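Notebook, October
Dye bench, second mordant series

Started 7:40 a.m. Qiuyue had the kettles filled before I got in. Hard water from the building tap, same as the first series, so the two sets can be compared. The rainwater Iker has been saving is for the third series and should stay in the covered drum until then.

Fiber
Higuchi wool, the two-ply, from the lot Tomomi wound last month. Skeins are 14 g each. I scoured them overnight in the usual soap and rinsed until the rinse water ran clear. One skein came up a little felted at the tie. I kept it in but tagged it with a knot in the tail so we know which one it is. The Sumia linen is not in this series. It needs the tannin step first and we are out of oak gall until Hsiu-ying's order comes.

Mordant
Alum at 12 percent of dry fiber weight, dissolved in a cup of hot water before going in the kettle. I brought it up slowly over an hour and held it just under a simmer for another hour. The thermometer on the left kettle reads low. I checked it against the glass one and it is off by three degrees at the top end, so I added that to the left-kettle numbers in the log sheet. Somebody please order a new one.

Left the wool in the kettles to cool until after lunch. Last time we pulled it hot and the color took unevenly near the ties. Riku thinks that was crowding and not heat. Could be both. This time there are seven skeins to a kettle, which gives them a lot more room.

Dye bath
Madder root, ground, the Dallarier bag that was opened in the summer. Total weighed out was 234 g, split evenly between the two kettles. I soaked it in warm water during the mordant step and strained it through muslin, then put the muslin bag in with the wool. Some grit got through anyway. It rinses out, but it is a nuisance in the sink trap.

Held both kettles at 60 C. The left one crept up to 66 while I was on the phone, for maybe ten minutes. I expect those skeins to lean brown. Wrote the time on the sheet.

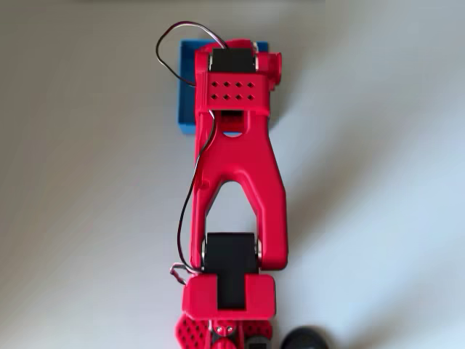 Results, first look
Pulled at 4:15 p.m. and rinsed in water close to bath temperature, then stepped down to cool. All of this is judged on wet wool under the shop lights, so it will need a second look once everything is dry.

Right kettle: good orange-red, even from end to end. The felted skein took the color a bit darker where it is matted.

Left kettle: duller, more brick than red. Not bad, but it is clearly a different color from the right-hand set and I would not ship the two together. The ties look fine on all of them, which is the main thing I wanted to know.

Saved the spent baths in the lidded buckets. Iker wants to try an exhaust bath on scrap wool and see if there is a usable peach left in it. Use them or dump them within a few days, they go sour.

Light test
Cut a length from the middle of one skein per kettle and wound both on card, half covered with foil tape. They are in the south window next to the cards from the first series. The first-series cards have had two weeks and I can't see any change in the alum ones. The unmordanted control has faded quite a bit already.

Washing test still to do. Hsiu-ying suggested using the Nokar detergent, as it is what the customers for the blankets said they use at home. I had planned on plain soap. We can do one of each.

To do
Dry weights for all skeins, compare with the scoured weights.
Replace left thermometer.
Clean the sink trap.
Ask Tomomi how much of this wool lot is left. The blanket sample needs 1000 g and I don't want to switch lots partway through.
Label the mordant jars again, the ink has run on two of them.
Third series with rainwater, same recipe, right kettle only unless the thermometer has come by then.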